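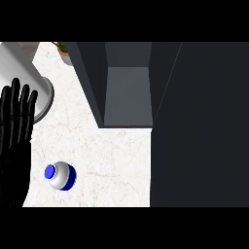

About Tendport Stone Surfaces

Tendport Stone Surfaces measures, cuts, finishes and installs natural stone for kitchens, bathrooms and small commercial interiors. The company works in marble, granite, quartzite and soapstone. All cutting and edge work is done at our shop in Sturnmont. Installation is carried out by our own crews, and we do not subcontract templating or seam work.

The company was started by Ehab Abdelaziz, who trained as a monument cutter before moving to interior stone. He remains the owner and reviews every shop drawing before a slab is released for cutting. There are 22 employees across fabrication, installation and the office.

Materials

Slabs are bought in 2 cm and 3 cm thicknesses. The 3 cm material is standard for countertops. The 2 cm material is used for backsplashes, wall panels and vanity tops, and can be built up at the edge with a mitered or laminated strip. Customers select their own slabs in the yard. Once selected, a slab is tagged with the job number and is not substituted without written approval.

Marble is a calcite stone and will etch on contact with lemon juice, vinegar, wine and most bathroom cleaners. Sealing slows the absorption of oils and pigments but has no effect on etching. We state this on the quote. Customers who want lower visibility of etch marks are usually directed to a honed finish. Polished marble can be re-honed in place, though the work produces slurry and the kitchen should be considered out of use for the day.

Fabrication

Templates are taken after base cabinets are set, leveled and fastened. The cabinet run must be level within 1/8 inch over 10 feet. Sinks, faucets and cooktops must be on site at templating, or the manufacturer's cutout sheet must be supplied.

Slab layout is done on screen and sent to the customer for vein matching. Seams are placed by the shop according to slab size, access to the room and location of cutouts. Inside corners are cut to a minimum radius of 3/8 inch to reduce cracking. Standard edges are eased, quarter bevel, half bullnose and full bullnose. Ogee and Vander edges are priced by the linear foot. The Vander is our own profile, a shallow cove over a flat, and is available in 3 cm only.

Water from the saws and polishers is settled, filtered and returned to the machines. All cutting and grinding is done wet. Dry cutting is not permitted in the shop or at a customer's home.

Installation and Care

Most kitchens are installed in a single visit. Plumbing may be reconnected after 24 hours. Overhangs greater than 10 inches require brackets or legs, which are installed before the stone arrives. Each job is left with a care sheet and a small bottle of sealer.

Workmanship, including seams and sink mounting, is covered for 6 years. Etching, staining and impact damage are excluded.

Location

The shop and slab yard are on Tanasarn Road, at the north end of Sturnmont. The yard closes to visitors at 4 p.m. Closed-toe shoes are required. Remnants are listed at the front desk and sold as is. The yard is closed for inventory during the first week of March.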